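Setting up and looking after a pair of Clenero hand-held grippers

I love this bench. Two grippers, one table, a snack pouch and a clear holder, and you've got a lovely little pick-and-place cell to tune! Set aside 46 minutes the first time.

Start with the table. Lay the board flat, put the holder down, then bring both grippers in from the sides and pinch the pouch by its upper edges. Keep the cables looped clear of your wrists.
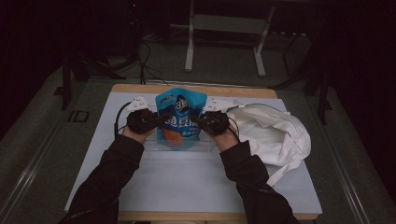 How hard should the fingers squeeze?
Just enough that the pouch hangs without slipping. Start at setting 4 on the Drirkeck dial and go up one click at a time.

Next, the finger joints. Wiggle each one by hand and feel for play (a tiny bit is fine, a clunk isn't). Ribbon is a brilliant test piece, as sloppy fingers let it slide straight through.
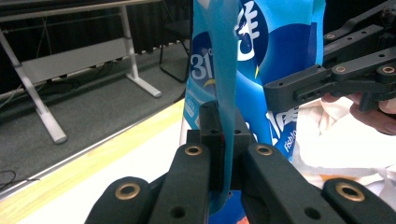
Light blue ribbon between the finger tips, second gripper at right.

Now the pads, my favourite part! Wipe them with a damp cloth, let them dry, and check the faces for wear. Siltley pads go on with the flat side up. Stand the pouch in the holder and close in slowly from both sides.
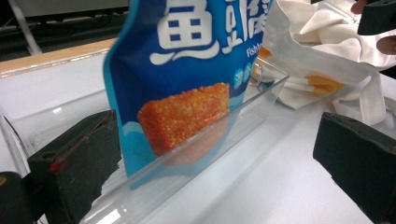

If one pad touches first, back off, shift that hand and try again. Do 12 slow closes, then 6 at normal speed. Swap pads in pairs, and jot the month on the Duangkaew log sheet (ours says July).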